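Jadoon tow log – README

Last touched Sep 14, 2018. Still rough, sorry, will tidy when the van is back on the road.

What it is

Towing and fuel records from one pickup, a Jadoon double cab with the 2 litre diesel, pulling a Uvum twin-axle flatbed. One row per trip. Logging started in January when the trailer arrived and has gone on more or less weekly. Mostly farm stuff: feed, fencing, a dead quad bike, once a static caravan chassis that we shouldn't have said yes to.

Made it because the brochure numbers for towing are no use to anyone who lives near a hill.

What's in it

trips.csv – the main table, 43 columns, a lot of them blank
fills.csv – every fuel stop, litres, price, odometer
axle.csv – weighbridge tickets typed in by hand
notes.txt – whatever was scribbled on the clipboard

Columns you'll want

load_kg – weight on the trailer, not counting the trailer. Weighbridge if there was a ticket, otherwise a guess. See load_src.
load_src – W for weighed, G for guessed. Some of the Gs are bad guesses.
nose_kg – nose weight, bathroom scale and a block of wood. Treat as nearest 5.
mpg_tank – worked out brim to brim. Imperial gallons!!
rev_hill – revs at the top of the quarry road in third. Over 2000 is fine. Under that it was struggling and we dropped a gear.
coolant_max – highest reading off the dash plug, degrees C
wind – none / bit / lots

Ignore the column called temp2. It was meant to be gearbox oil, sensor was never wired in properly and it just reads ambient. Left in so old scripts dont break.

How it was logged

Dakeo plug-in reader on the diagnostic port, writes to a card. Card gets pulled at the end of the week and run through Demolix, which splits it into trips whenever the engine is off for longer than 40 minutes. So a long lunch makes two trips. A quick drop-off and reload makes one, with the load changing half way – these have mixed=1, drop them if you care about load against mpg.

Conversion runs on the old workstation in the parts office. Takes a while on a full card. Will run on a laptop too, just slower.
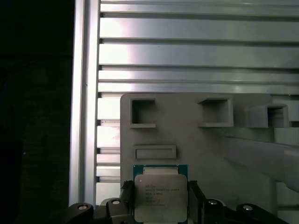 Known problems

– Tyres changed from road to all-terrain part way through. Speedo and odometer shifted a bit after. Column tyre tells you which set, no correction applied.
– Clock on the reader resets if the battery is disconnected. Fixed by hand where I noticed.
– Trailer brakes were binding on the nearside for a good few weeks before it was found. mpg is poor for those rows and it's nothing to do with the engine. Flag is brake_bad.
– GPS drops out in the valley. Distance comes from the odometer for that reason, dont use the gps one.
– Two drivers, very different right feet. Column driver is A or B and will explain more than the load does.

Not for

Working out what your own truck can legally tow. Look at the plate and the handbook. Also no good for comparing makes, there's only one truck in here.

Using it

Free to use, say where you got it. Exact routes are taken out, start and end are just yard / farm / mart / other. If you spot a row that's clearly nonsense send the trip_id and what's wrong with it, I'll check it against the clipboard.

To do

Rear axle weights for the trips with no trailer
Sort out the decimal places in fills.csv, pence and pounds are mixed up in the early rows
Proper gearbox temperature sensor – part ordered, not fitted yet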